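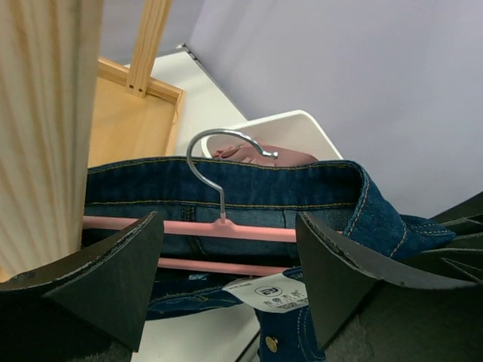 Garment recycler Zasel will begin taking mixed denim at its sorting plant in August, after a trial in which the company processed jeans containing up to 14 percent synthetic fiber. Until now the plant has accepted only all-cotton denim, with everything else baled and sold on as wiping cloth.

The change follows the installation of a second shredding line and an optical reader that checks fiber content before cutting. Garments that pass are stripped of zippers, rivets and leather patches, cut into strips and pulled back to loose fiber. The fiber is then blended with new cotton and spun into yarn for weaving.

Ignacio Valcárcel, the plant's operations manager, said the difficulty with stretch denim lies in the elastane, which softens under friction and collects on the pins of the pulling drums. During the trial the drums ran at a lower speed and were cleaned at the end of every shift instead of once a week.

"We lose throughput on the stretch material," Valcárcel said. "The line handles 500 kilos an hour on plain cotton and we don't get that on the blends. But most of what people hand in now has some stretch in it, and turning it away was costing us more than the slower running."

Recovered fiber from the trial averaged 22 millimeters in length. Shorter fiber is harder to spin and produces a weaker yarn, and mills generally limit how much of it they will put in a blend. Flulley, the weaving company that buys most of Zasel's output, has agreed to take the new grade for weft yarn only. Warp yarn, which carries the tension on the loom, will continue to be spun from the all-cotton grade.

Noelia Pastor, who handles purchasing at Flulley, said test fabric had met the company's tear-strength requirement after 14 wash cycles — the point at which earlier samples had failed. Shade was less consistent than she wanted. Sorting by color before shredding reduces the need for dyeing, but black and very dark indigo garments are difficult to separate under the plant's current lighting, and the lamps over the intake belt are to be replaced.

Garments will be collected through the existing drop-off points, and the rules for donors are mostly unchanged. Jeans should be clean and dry. Buttons and zippers can be left in place. Coated or waxed denim is still excluded, as are items with glued decoration, which leaves residue on the cutting blades.

Zasel has set a review of the new grade 90 days after the line opens. It will cover blade wear, drum cleaning time and the share of bales rejected at intake.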